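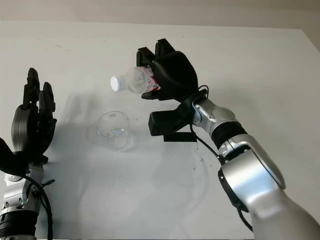 Welcome to the Musside gallery, and thank you for stopping by! We've been gathering pouring examples since February, and friends keep asking what we do all day in a room with a white table, so Ismail Tazi and I thought we'd put up a couple of pictures and a few words to go with them.

The short answer is that we pour water. A person guides the arms through the motion, the cameras and joint readings are saved together, and each go becomes one example for the learning system, which we call Pikex. We have 1239 of them now and would dearly like to reach 2000 before we change to another task (Ismail is lobbying for folding tea towels, and I'm pretending not to hear him).

**Bottle and glass, head view**

We keep the far hand out of the way for this one and let a single hand do the tipping, although later sets will ask the other to steady the glass. Pikex is given the whole table from up here, and it's the view we go back to first when an example has been marked as doubtful.

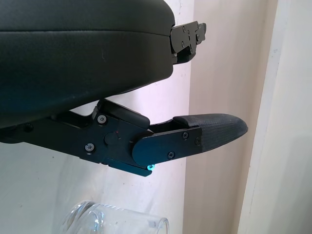 **Wrist view**

Labelling takes far longer than pouring, and I don't think either of us was ready for that when we started! Every example gets a start, an end and a plain note in words, and the wrist pictures are a great help with the notes. With the fingertip pad this near and the rim of the clear cup directly beneath the finger, I can write down how the two are lined up without guessing. Clear things on pale backgrounds are hard for the system to pick out, so we're keeping plenty of them in the set.

More pictures will go up when the next batch has been checked. If you'd like to come and try guiding the arms yourself, do drop us a line, as we're always glad of a new pair of hands.

Orhun Soylu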